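Library > Writing and Style > Interviews

Captions get a page of their own

July 20, 2021

Gaseter publishes guides and visitor leaflets for towns across the Brastby area. Until April, its style guide had one line on captions: "Keep them short." The new edition gives them a full page. We spoke to the editor who looks after the guide about what changed.

The work started with a complaint from the Markelton office. Two writers had captioned the same map in two ways, one with a period at the end and one without, and both versions went to print.

"Each of them could point to an older leaflet that did it their way," the editor said. "So we pulled 480 captions from our own back list and read them all. There was no pattern. People had copied whatever was nearest."

The rule they settled on is simple. A caption that is a full sentence takes a period. A caption that is only a label does not. Both start with a capital letter, and neither is set in italics. 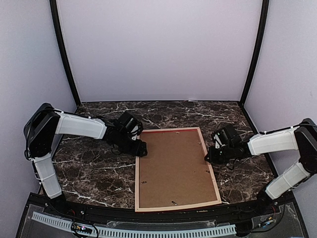
Picture frame, face down on the table

Length took longer to agree on. The first draft set a limit of 10 words, and the writers pushed back.

"They were right to," the editor said. "Some captions have to carry a place and a date, and you can't do that in 10 words without dropping the small ones. Then it reads like a telegram. We took the limit out and asked for one sentence at most."

The page also deals with words the editor calls padding. "Shown here" and "a view of" are gone. In the sample, 47 captions opened with one or the other. Writers can still use "left" and "right," in parentheses, when a reader would otherwise mix up two things.

Tense caused the most argument. Gaseter now uses the present tense for what is in a picture and the past tense for background. If one caption needs both, it should be split, or the background moved to the main text. 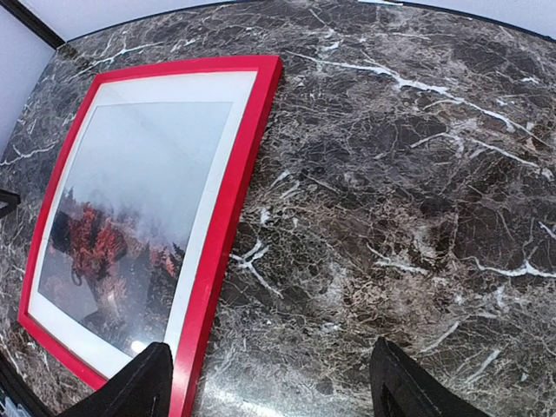

A framed picture lies at an angle on the marble surface.

The Baloch walking guides are the one exception. They were set up as a series with numbered captions, and 4 of them are still in print. The editor has left those alone until they are next revised.

"I don't want anyone opening a finished file to take out a period," the editor said. "You fix one thing and move a line somewhere else."

Alt text is not covered yet. It has been put off to the next edition, along with credits, which still go wherever the designer has room.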